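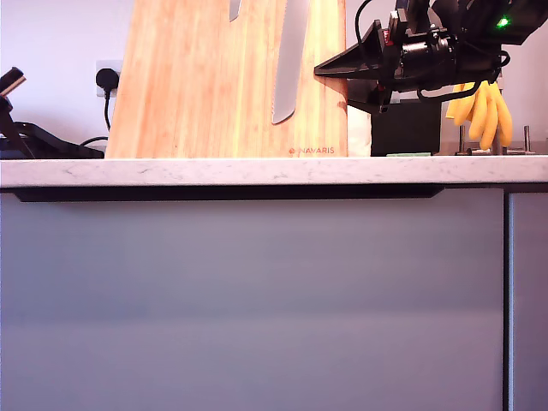

When a cut needs stitches and when it doesn't

The nurse who runs the minor injuries desk at the Drevby walk-in clinic has been cleaning and closing cuts for most of her working life. She asked that her name be left out, as the clinic prefers, and talked to us in the break room before the doors opened on a Wednesday.

Hands and fingers make up the bulk of what she sees. On a normal shift the desk handles 34 people, and cuts are the most common single complaint.

"People come in too early or too late," she said. "The early ones have a scratch and they're scared of it, and that's fine, I would rather look at it. The late ones wrapped it in paper towel the night before and went to bed, and now it's harder for me to do anything."

Asked what a person should do first, she said to press on it.

"Clean cloth, firm pressure, hand up higher than the heart. Then leave it alone. Everybody lifts the cloth after thirty seconds to see if it's still bleeding, and of course it is, you just pulled the clot off. Give it a full ten minutes by the clock. If blood comes through the cloth, put another one on top and keep pressing."

If it is still bleeding steadily after that, she wants the person seen. Blood that spurts, or that soaks through one cloth after another, is a 911 call.

Once the bleeding has slowed, the cut should go under running tap water for several minutes. She does not recommend hydrogen peroxide or rubbing alcohol in an open wound.

"It stings, so people think it's working. It irritates the tissue you're trying to heal. Use water, and mild soap on the skin around it."

We asked how someone at home can tell whether a cut needs to be closed. She said depth and gaping matter more to her than length.

"If the edges fall together by themselves when you relax your hand, a bandage or some closure strips will probably do. If it sits open, or you can see yellow fat or anything white and stringy, come in. Same if it's over a joint, because it will keep opening each time you bend."

She was firm on the matter of numbness. A finger that has lost feeling beyond the cut, or that will not bend or straighten all the way, may have a damaged nerve or tendon, and the wound on the surface can be quite small.

"I had a man with a cut you could cover with a grain of rice. He couldn't bend the tip of his finger. That went to a hand surgeon. He nearly didn't come in, he was embarrassed to take up a chair."
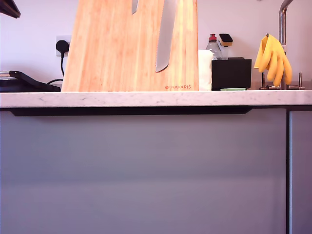 On timing, she said the old rule that a wound can't be stitched after six hours is looser than people believe. Many clean cuts can be closed later than that, and the face gets more leeway than the hand. She still tells callers not to wait, and to let the clinician decide.

Not everything gets thread. Skin glue is used for short, straight cuts that aren't under tension, and she likes it for children's foreheads. It does poorly on hands that are washed all day. Stitches in a hand usually stay in longer than stitches in the face, where hers come out at 5 days if the skin looks good.

"They pull them out themselves with nail scissors," she said. "Please don't. It's a short appointment. Most of the time I'm done in 2 minutes."

The visit itself takes longer. She tells people to plan on about 45 minutes from check-in to leaving, more if an X-ray is needed to look for glass. The clinic will ask for the date of the last tetanus shot, and hardly anyone knows it.

"Adults need a booster every ten years. With a dirty or deep wound we go by five. If you can't remember, say so, and we'll look it up or give you one."

She described the signs of infection to watch for at home: redness that spreads, swelling, warmth, pus, pain that gets worse after the second day, or a fever. A red streak running up the arm should be seen the same day. People with diabetes or poor circulation, and people on medicines that weaken the immune system, should call sooner than others. So should anyone bitten by an animal or another person, however small the mark.

For those on blood thinners, her advice is to press for longer and to bring the medicine list.

Her own first aid box at home holds gauze pads, tape, closure strips, a roll of stretchy bandage and plain petroleum jelly. She keeps a cut covered and lightly greased until it has healed over.

"My mother always said to let it dry out and get air," she said. "I argued with her about it for years. A covered cut heals better, and it scabs less."

The desk opens at 8 a.m. and takes patients without an appointment.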